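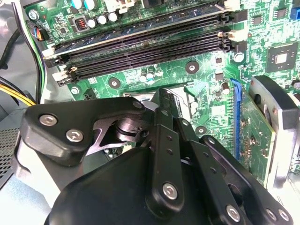
Bench notes, Friday, October

Old desktop from the Adenlow office, shelf tag 1171. Goal for the day: find out if the board is worth keeping for the Grernordale machines or if it goes in the parts bin.

Side panel off, lying on its side on the mat. Went through the slots first. One card still seated in the blue expansion slot, left it in for now. Wiped the ledge under the drive bay, more dust there than on the board. Screws in the 3 cup tray, the long ones separate.

Alvar wants the power supply for his own bench if we scrap the rest. Told him to wait until it has been on the tester.

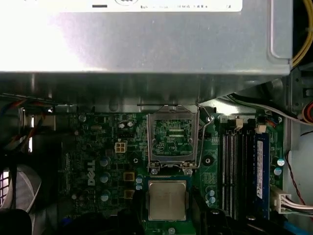 Entered by Ritva Eskola, 2:40 p.m.
Read by: Amnuay Rattanakul

CPU socket is open with the retention frame up. Dell board, so check the front panel pinout before anyone tries it in a Sqalli case, we got that wrong last time. Looked over the socket with the loupe for 10 minutes or so and found nothing I'd call bent, but I want Flor to look too. No socket cover in the drawer. Ordered a bag of 36 from Trollik.

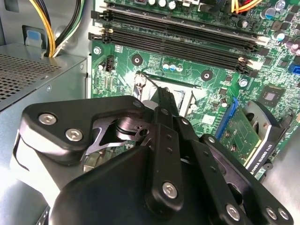

Memory is the next job. I have two known good sticks in the gray box and would like to try them one at a time, starting with the slot nearest the socket. The white latches at the right ends need to be pushed all the way out before a stick goes in. Contact cleaner first, then leave it 60 minutes with the panel off. Auður has the cleaner, ask her.

To do Monday: tester for the supply, coin cell, label the front panel leads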